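3.2 Tâche de remise du couvercle et protocole de collecte

La tâche retenue pour cette partie de l'étude consiste à saisir le couvercle d'un panier vapeur jouet posé à plat sur la table, puis à le déposer sur le panier sans déplacer son contenu. Elle a été choisie parce que le couvercle offre peu de prises : il faut l'aborder par le bord, le soulever de quelques millimètres et changer d'appui avant de le transporter. Dans les travaux précédents menés sur la plateforme Lurneleck, cette phase concentrait déjà la plupart des échecs.

Chaque essai commence par une image de référence acquise depuis la caméra de tête, avant tout mouvement. La figure 4 en montre une. Le panier est ouvert et contient trois objets cylindriques, que nous appelons « brioches » dans la suite du texte. Le couvercle se trouve à gauche, et les autres objets jouent le rôle de distracteurs : deux cubes, une balle verte, une poire artificielle et une boîte de rangement.

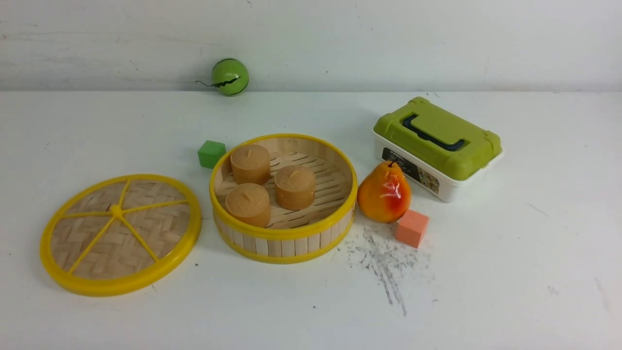

Figure 4. Image de référence pour la tâche de remise du couvercle, vue de la caméra de tête.

La position des distracteurs n'est pas indifférente. La poire et le cube vert sont placés tout près du panier, ce qui réduit l'espace disponible pour la descente du couvercle. Un geste trop large à droite touche la poire ; une approche trop basse par l'arrière touche le cube. La boîte et la balle, plus éloignées de la trajectoire utile, servent surtout à éprouver la segmentation. La balle a la particularité de porter un motif sombre en zigzag, que la première version du détecteur découpait en deux instances.

Les démonstrations ont été réalisées en téléopération par deux opérateurs, Dewanti Krishnan et Fraser Drummond, au cours du mois d'octobre. Nous avons retenu 1 519 démonstrations après vérification manuelle. Ont été écartées celles où une brioche sortait du panier et celles où l'opérateur avait interrompu le geste pendant plus de 5 secondes. La table n'a pas été nettoyée entre les séries – les traces grises visibles devant le panier font donc partie des données, et nous ne les avons pas masquées.
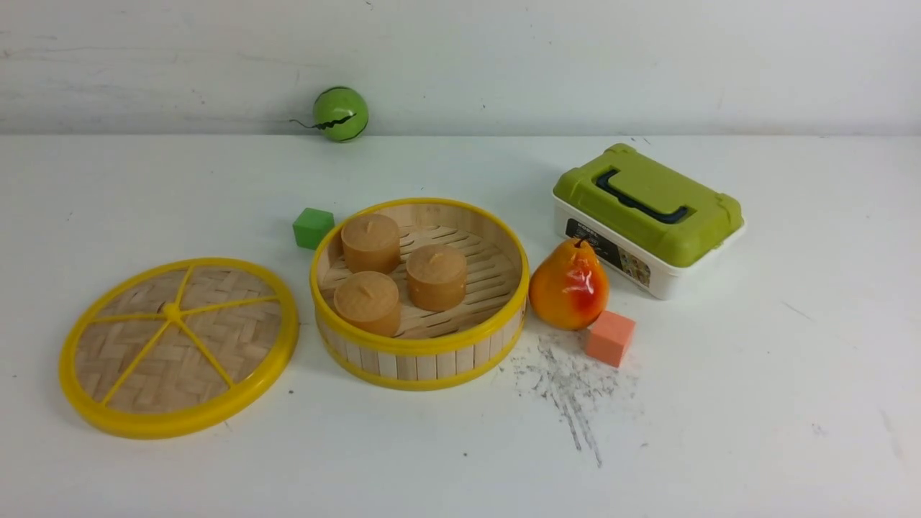

La pose du couvercle est estimée en ajustant une ellipse sur le bord jaune. Cet ajustement donne le centre et l'inclinaison apparente, mais laisse la rotation autour de l'axe vertical indéterminée. Pour la dépose, cela n'a pas de conséquence. Pour la saisie, en revanche, l'orientation des rayons jaunes fournit un repère utile d'une image à l'autre, et nous l'ajoutons au vecteur d'état sous la forme d'un angle. Le bord supérieur du panier est traité de la même manière. Les deux objets ayant la même couleur de bord, le module Lurno les confondait lorsque l'écart entre eux devenait faible ; nous avons corrigé ce défaut en imposant un seul contour fermé par instance et en rejetant les ellipses qui se recoupent.

La politique Sevex est entraînée pendant 300 époques sur l'ensemble des démonstrations, à l'exception de 26 configurations initiales réservées à l'évaluation. Nous la comparons à la méthode de Marinescu, réentraînée sur les mêmes données et avec la même résolution d'entrée. Un essai est compté comme réussi si le couvercle repose sur tout le pourtour du panier et si les trois brioches sont restées à l'intérieur. Le déplacement d'un distracteur n'est pas compté comme un échec, mais il est relevé à part.

Les échecs de Sevex surviennent surtout au changement d'appui, quand le couvercle glisse vers l'avant avant d'être complètement saisi. Ceux de la méthode de référence apparaissent plus tard, pendant la descente, le plus souvent par contact avec la poire. Cette différence nous a conduits à séparer les deux phases dans l'analyse présentée à la section 4.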